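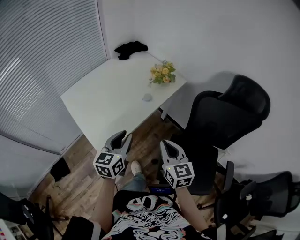 anoma_e
Started 2018-03-04
Has anyone else had the new Follska album on repeat? I've had Hikdale for a bit now and I can't work out why the reviews were so lukewarm. Track two is the best thing she's written, the chorus sneaks in behind the organ and then just sits there humming at you. My listening room is as plain as they come, white walls, white blinds, a bunch of fake flowers on the table, and I reckon a record this quiet suits it. Anyway, keen to hear what you all think, especially if you knew her from the Plonduvside days.

sunilm
Knew her from Plonduvside and I'm sorry, I think it's a snooze. Two decent songs and then a long stretch of piano with the sustain pedal held down. I paid $20 for the download and skipped most of the second half by the third listen. The voice is still gorgeous, I'll give you that.

Habibur W
Sunil, did you listen on your phone speaker again? Serious question mate. The low end on MacBrayne is half the song and you'd miss it completely.

sunilm
Headphones, thanks. Good ones too. MacBrayne is one of the two I liked!

rajitha_u
I'm somewhere in the middle. I love the first side, and I think the running order lets her down after that - three slow ones in a row in the same key, who signed off on that? If you swap the closer with track 8 it's a different album. Try it, I made a playlist and my sister thought it was the deluxe version.

anoma_e
Ooh, doing that tonight. I do like the closer where it is though, with the choir coming in late. Gave me goosebumps.

Selvaraj A
Saw her in January in a hall with almost 220 people in it and the slow ones made way more sense live. She told a long story about her grandad's ute before MacBrayne and then did it with no drums at all. If they'd recorded it like that I'd be calling it album of the year.

sunilm
See, that I would pay for. The drums on the album sound like somebody patting a couch.

Habibur W
I like the couch drums :(

rajitha_u
Does anyone know if the vinyl has the extra song on it? The shop near me says yes and her site doesn't mention it.

Selvaraj A
The copy on the merch desk had it listed on the back, last track on side two. Didn't buy it, had no cash on me and I'm still cranky.

anoma_e
Right, playlist report. Rajitha, you're right about track 8 as a closer and I'm a bit annoyed about it. Still not a snooze, Sunil.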